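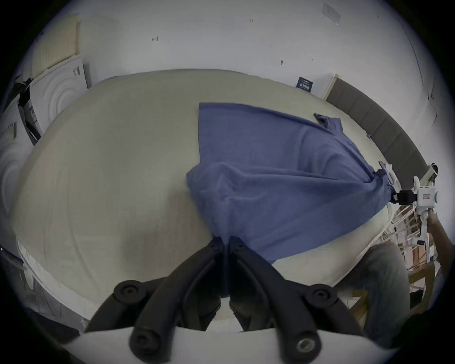 Stisport Laundry Notes is a folder of 380 short write-ups on folding clothes, kept by Irén Pintér and whoever she can talk into it. Each covers one garment and one attempt. Shirts get the most pages and behave the worst. Pulled out at both ends on a bare cream mattress, a soft blue one still keeps its bunched folds at one end, and the folder has 18 entries complaining about exactly this. 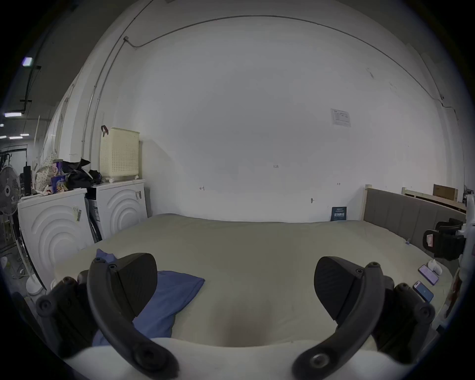 3 min read

Layout
notes/ one text file per garment
retries/ 38 files, mostly sleeves
words.txt what we mean by "flat" (under dispute)

Known issues
Beds are big, so they collect things. Two phones on the sheet near the headboard leave plenty of room for a rumpled blue cloth, but a king-size duvet cover wants all of it. Clear the bed first. Entries before September say "fold in half" without saying which half.

Fitted sheets are out of scope and will stay there.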